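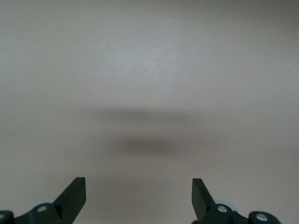
Page 3

Speaker notes: Advance payment guarantees, the paying-down problem
Speaker: Signe Nørgaard. Slides: Preben Mogensen.

Slide 7. Who is bound to whom
Three contracts, and they are separate. The sale contract between Stekano (seller) and Hedegaard (buyer). The counter-indemnity between Stekano and its bank. The guarantee itself, between the bank and Hedegaard.
Say this slowly. Half the questions last time came from people reading a term of the sale contract into the guarantee.
The bank does not look at whether the goods were late. It looks at the demand and at any papers the guarantee says must come with it.

Slide 8. What the wording must fix
Maximum amount, in the currency of the advance. Expiry, as a date or an event that can be shown by a paper. Where the demand is to be handed in and in what form. Governing law.
An event with no paper attached to it is not a usable expiry. "On completion of the works" is the usual offender. Ask for "on presentation of the signed delivery note" or similar.
Skip the section on electronic presentation if we started late.

Slide 9. Reduction clause
Work through guarantee no. 1812. The advance was paid in one sum. The wording let the amount fall with each shipment, against copies of the invoice and the transport document.
Stekano had shipped 85 per cent of the order by value. The guarantee still stood at the full amount. Reason: the clause said the copies had to be sent by the buyer, and the buyer had no cause to send them.
Correct wording puts the right to present in the seller's hands. Read both versions aloud, they are on the handout.
Commission was charged on the full amount throughout. Do not give the rate, Clidar asked us to leave it out.

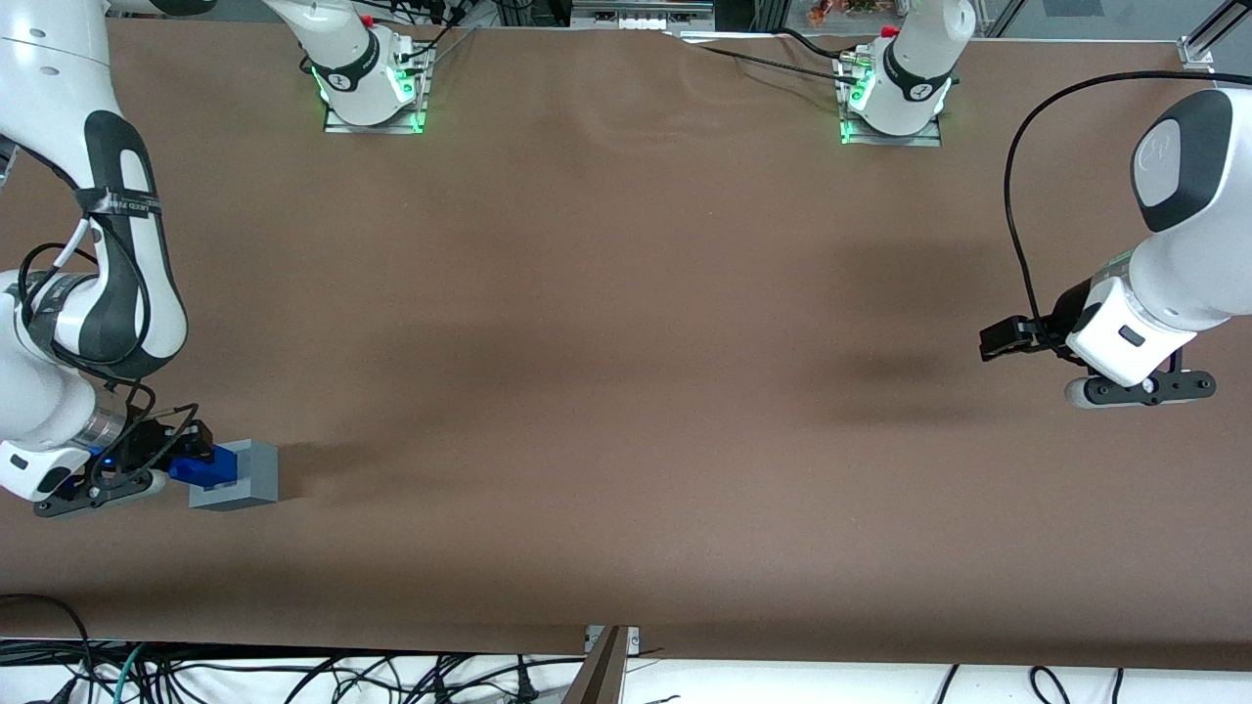
Two white robot arms over a table covered with brown paper.

Slide 10. Entry into force
A guarantee issued before the advance is paid should say that it takes effect only when the money reaches the seller's account at the issuing bank. Name the account.
If the account is wrong or closed, the buyer holds a guarantee that never comes alive. Hjalti Norðdahl has a case on this and may want to speak from the floor. Let him, but keep it short.

Slide 11. Extend or pay
The buyer sends a demand and offers to withdraw it if the expiry is moved. Treat it as a demand. The bank will tell the seller at once, and the seller has to decide before the time for examination runs out.
In the Ruda matter the extension was 105 days. Points for the seller to check before agreeing:
Is the credit line still open for that long?
Does the counter-indemnity cover an extension without a new signature?
Has the reduction been applied first?
The last one was missed in Ruda.

Slide 12. Return of the original
Handing back the paper does not always end the liability, and keeping it does not always prolong it. Depends on the law chosen. Ask for a signed release as well.
Lempi Toivonen wants the local court point mentioned here. One sentence, then refer to her note.

Slide 13. Questions
Likely: difference from a surety. Answer: a surety follows the debt, a demand guarantee stands by itself. Titles are no help, read the payment clause.
Likely: can the guarantee be assigned? The right to demand and the proceeds are two different things. Go back to slide 7 if needed.
Tax treatment of the commission is for Mogens Ketilsson in the afternoon session.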